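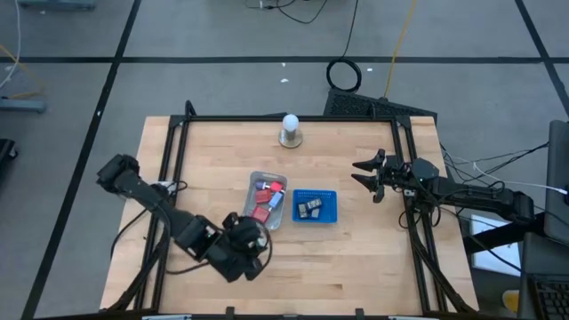 **Figure 6.1** A butcher-block tabletop, made of narrow planks in two shades of brown.

# Chapter 6: The Work Surface

Most people can describe their couch in detail and can't tell you what their table is made of. The table doesn't mind. It has been holding things up the whole time, including the mail from July.

A butcher-block top is many narrow strips of wood joined side by side. One wide board tends to cup as the air gets damp, and it will do this the week after you finish sanding it. Narrow strips pull against each other and mostly stay put. The color varies from strip to strip, and catalogs call this "character" and charge for it.

Inmaculada Moya, who ran the Brilbridge furniture shop for 20 years, asked new hires to clear a bench before they were allowed to build one. Several found the clearing harder.

In this chapter you will learn to:

- tell edge grain from end grain
- sort small items into bins and baskets without starting a third pile
- oil a wooden top and then leave it alone overnight

Before reading on, clear the table you are sitting at. Keep the pencil.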